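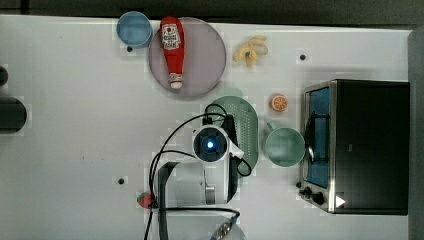
By T. Mösli

Florow sells its play tableware and its play food separately, and Virora, the shop I ordered from, puts the two together at a small discount. I bought both in December. This review covers the tableware (plate, cup, mug and the green serving pieces) and the food (ketchup bottle, banana, strawberry, orange slice). It does not cover the Florow wooden tray, which was out of stock.

Color first. The tableware keeps to pale blue, sage and mint greens, and a pink that leans toward mauve. The food is brighter: red bottle, yellow banana, red strawberry with a green top. On a white table the food is easy to find and the dishes recede a little. The blue cup is the palest thing in the set and the one I most often overlooked when clearing up. The plate changes with the light and can look grayish or distinctly pink depending on the time of day.

Size is close enough to real tableware that the plate takes the ketchup bottle lying down. I checked the mug with water and it took 300 ml to a comfortable level. Florow does not give a capacity for it on the box.

Stability is mixed. The mug stands well when empty and has a handle large enough for an adult finger. The cup has no such advantage. It is light for its height and goes over when something brushes the rim, so I would not pour anything into it on a table where other things are being moved.

The colander is the best piece. The perforations are small and set in rows, and it drained a full load of water quickly in the sink. The edges of the holes were clean on arrival. I ran a fingertip over the inside and found no burrs. The oval shape makes it easier to carry with one hand than a round one of the same volume.
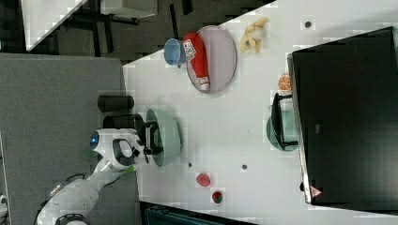
The ketchup bottle is less satisfactory. It has a white label near one end and a white cap at the other, and it reads as ketchup without anyone needing to be told. It does not stay where it is put, though. On a level table it rolls when laid down on the bare surface, and the plate is the obvious place to park it. The label on mine began to lift at a corner after 2 months of wiping with a damp cloth.

The banana is pale for a banana, and the orange slice has its segments and rind marked clearly enough to be recognized from across the room. The strawberry is the smallest thing I use regularly and the first to end up under furniture.

Cleaning: the tableware went through the dishwasher on the top rack for 9 months with no warping that I could measure against a flat board. The food was washed by hand, as the leaflet asks. The mug picked up a faint tea stain, which came off with baking soda.

For comparison, I also own the Burnlow play dishes. Burnlow's cup is heavier and harder to tip, and its plate is flatter at the center. It has no colander, and its colors scratched sooner. If you need only a cup and plate, Burnlow is the better purchase. For a fuller table, I would take the Florow tableware and skip the bottle if Virora ever lists the food by the piece.

Replacement parts: Virora sold me a second cup on its own. It arrived on a Friday in a slightly different blue.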